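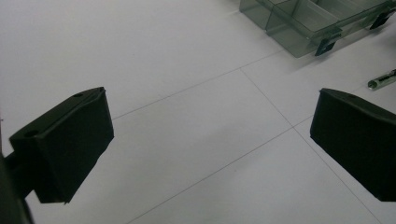

Black gripper fingers over a pale floor

The Dono 2 was a mid-range smartphone made by Volulside and sold mainly through regional carriers. It replaced the original Dono and was aimed at buyers who wanted a large screen and long battery life at a low price. The phone went on sale in September and stayed in the lineup until the Dono 3 arrived the following spring.

Design

The Dono 2 kept the rounded plastic back of the first model but moved the power button from the top edge to the right side. It weighed 213 grams, which several reviewers considered heavy for its size. The back cover could be removed without tools. Under it were the battery, two SIM slots and a memory card slot. The phone came in black, slate and a dull orange that was dropped after the first production run.

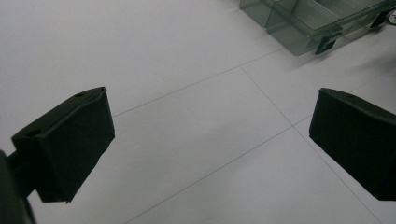 Two gripper fingers with a gap between them

Hardware

The phone had a six-inch LCD panel, a quad-core processor and 2 GB of memory. Storage was limited on the base model, and almost 23 percent of it was taken up by the system software. The main camera worked well in daylight but was slow to focus indoors. Battery life was the phone's strongest point, with most users getting two days from a charge.

A second version, sold as the Dono 2 Z, was made for the carrier Zoëga. It had more storage and a different radio, and its boot screen carried the Zoëga logo. Parts other than the main board were shared between the two.
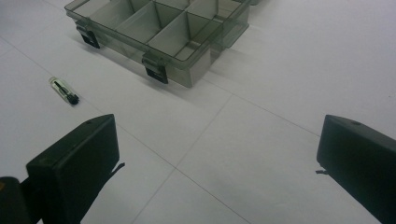
2 min read

Software

The Dono 2 shipped with a lightly changed version of Android. Volulside added a one-handed keyboard, a call recorder and a file manager. Build 2359, the last official update, fixed a fault that caused the alarm to stay silent after a restart. Zoëga models received it several weeks later than the others.

Development

The design team was based in Birville and led by Auður Kjærgaard, who had also worked on the first Dono. An early prototype had a sealed back and a metal rim. Both were given up to keep the price down – the removable cover alone saved a step in assembly.

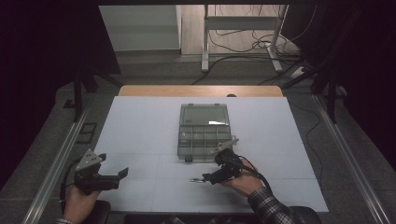 The metal rim came back on the Dono 3, but the sealed back did not. Kjærgaard left the company shortly before that phone was released.

Reception

Reviews were mixed. Critics liked the battery and the screen but complained about the weak speaker and the weight. A limited run of 2000 units with a larger battery was offered to business customers and is now hard to find. Spare batteries for the standard model are still sold by third parties.

See also

Dono
Dono 3
List of Volulside phones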